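3 Mar 2021
Tube transfer, perception and approach planning
Bench arm, Pratby stack, branch uvcombe-approach

Carried on from the grasp offset problem. Akihiko Kinoshita's change to the hole detector is merged, so the rack pose now comes from a fit to the whole grid of holes instead of the outer corners. The corner method fell over whenever a rack ran out of the camera's view, and on the patterned cloth it also picked up the black lines as rack edges. The grid fit ignores both.

Recalibrated hand to eye before starting. Used 42 poses, threw out the ones with the wrist near its joint limit, and wrote the result to the usual config. The old transform is kept beside it with the suffix _prev.

Run settings
Planner: Liem, joint space to the pre-grasp, then straight-line Cartesian down
Pre-grasp height: 51 mm above cap
Descent: speed limited, force guard on the wrist sensor
Collision model: two racks, the clear box, table plane

The clear box is entered by hand. Depth returns from the lid are useless and the octomap shows a hole with a few floating voxels where the lid catches the light. I put in a primitive with the lid shut and padded it. If anyone moves the box, edit scene.yaml, as perception will not notice.

First batch of plans: 234 requests, mixed targets across both racks. Most failures were in the Cartesian segment, where the solver flipped the wrist partway down. Seeding the inverse kinematics with the last joint state of the pre-grasp cured nearly all of those. The ones left over are for tubes close to a neighbour, where the padded finger model touches the next cap before it gets to the target. Graciela Pereyra suggests a yaw search about the tool axis and taking the angle with most clearance. Agreed, but the search has to respect the cable slack, so I have limited the last joint for now. 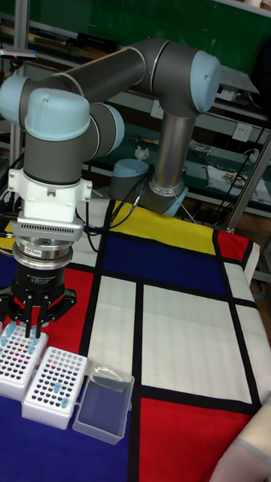
Descent and force guard

The guard was tripping in free air. Logged the raw sensor during a slow descent with no contact and the offset drifts with wrist angle, so the gravity compensation is wrong. The payload file still had the mass of the old bracket. Put in new values for the white bracket, the module below it and the gripper, then biased the sensor at pre-grasp on every cycle. False trips stopped on the short test.

Latency from trip to halt is still too long. The guard node sits behind the logging topic and waits its turn. Moved it to its own callback group — better, but the worst case in the log is 398 ms, which I do not like. Volville's driver has a stop call that bypasses the trajectory server. Try that next.

Cap detector

Light blue caps segment well over the white rack. Over the deep blue part of the cloth the hue threshold bleeds, and one false cap appeared beyond the rack edge. Masking to the fitted rack outline removes it. Left the threshold alone.

To do
Yaw search with a clearance score (Graciela)
Unit test for the grid fit with part of the rack missing (Akihiko)
Direct stop call, repeat the latency log
Read the payload from one file; it is in three places at present
Ask whether the September bags can be deleted, the disk is nearly full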